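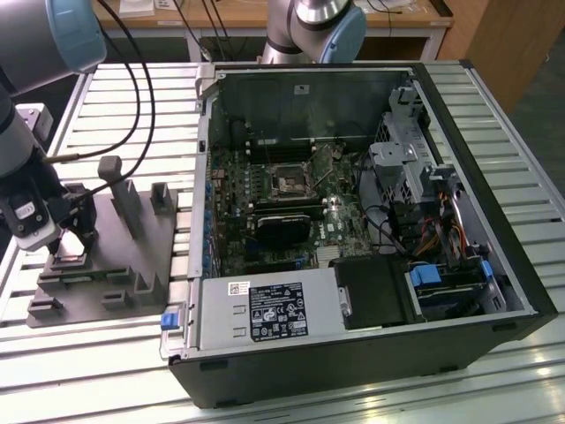
I moved to Claver in September, and the first people who fed me were from Bullon. I mean that literally. I hadn't unpacked a fork yet when the woman upstairs knocked with a covered dish, and by the end of the week I'd been told where to buy decent cassava flour, which dentist to avoid, and when the Bullon Families Association holds its homecoming supper. I said I'd come, and then I said I'd write about it, and that second promise got me in a bit deep. I'd imagined a nice simple potluck story. What I found was more like a Dell desktop tower lying open on its side with the panel off – memory slots, graphics card, green motherboard, and an empty socket in the middle where the processor goes. All those parts on view, and I couldn't tell you what made the supper run.

So I hung around and watched. The association has been going for 59 years, long enough that some of the people ladling soup are the grandchildren of the ones who started it. They rent Sheehan Hall, a brick place behind the bus garage with terrible parking and a wonderful kitchen. Cooking starts at 5 in the morning. I showed up at 7 feeling very proud of myself and was handed a sack of onions by a teenager who had clearly been awake for hours!

The supper itself is for anyone who has been back to Bullon during the summer. They stand up one at a time, before the food, and tell the room what they saw. A new roof on the clinic. A cousin's twins. The ferry landing, still not fixed. Some people go on far too long and get heckled for it (lovingly, mostly), and one man just read out a list of who had asked to be remembered to whom. It took ages, and the hall was quieter for him than for anyone else all night. I don't speak the language beyond "thank you" and "more, please," so a girl who looked about twelve whispered translations in my ear, with her own opinions mixed in.

Then comes the collection. It pays for school fees back home, and this year it came to $3001, the last dollar thrown in by a small boy who wanted to hear the number change. Gronulent, the shipping outfit on the corner, carries the donated books over without charging for them. They go in blue barrels, and there was a good long argument at my table about whether cookbooks count as books.

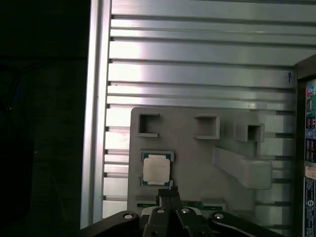

Do you have to be from Bullon to come to the supper? Anyone is welcome, as long as you bring a dish or are willing to wash some.

I did both, badly. My potato salad sat there untouched until one of the older women put a spoonful on her plate in full view of everybody, and after that it went pretty fast. The dishes were another story. There's a system at the Sheehan sinks and I broke it over and over – glasses first, then the serving spoons, then the big pots, which only certain people are allowed to scrub. I am not yet one of those people.

What I keep thinking about is the music after. The tables got pushed back, somebody's uncle plugged in a keyboard, and 4 sisters sang a rowing song that I'm told is usually much ruder than the version I heard. Babies slept on piles of coats. I danced with my upstairs neighbor, who leads whether you like it or not, and we walked home a little after midnight with her empty dish and my nearly empty one.

She's already told me what I'm bringing next year. It isn't potato salad.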